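Sourdough starter, fridge or worktop?

prerkix_pete
Posted Sunday, 9:14
Right, settle something for me. My starter is 14 weeks old and I bake once a week, if that. I've been leaving it out and feeding it 100 g of flour a day, and I'm getting through bags of the stuff! My sister swears by the fridge but I tried it in April and the bread came out flat as a plate.
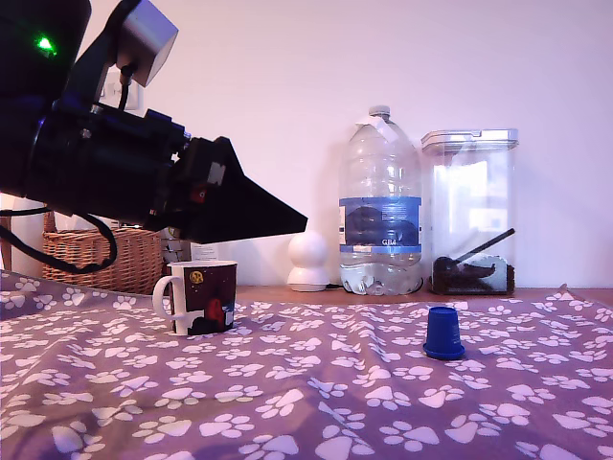

The flat loaf might have been my own fault, mind. I took the jar out at breakfast and baked the same day — no feed in between. Anyone do it differently?

Jidedik
Fridge, every time. Feed it the night before and again in the morning.

salian204
Don't agree, sorry. Mine went sour and sulky in the fridge. Just keep less of it! I hold back 25 g and feed it tiny amounts, hardly any waste.

Jidedik
Sour is how I like it, to be fair.

prerkix_pete
25 g?? I've got nearly a full jar here. Will try the small one first, then the fridge again (with a feed this time).

salian204
Use rye if you've got it. Mine loves it.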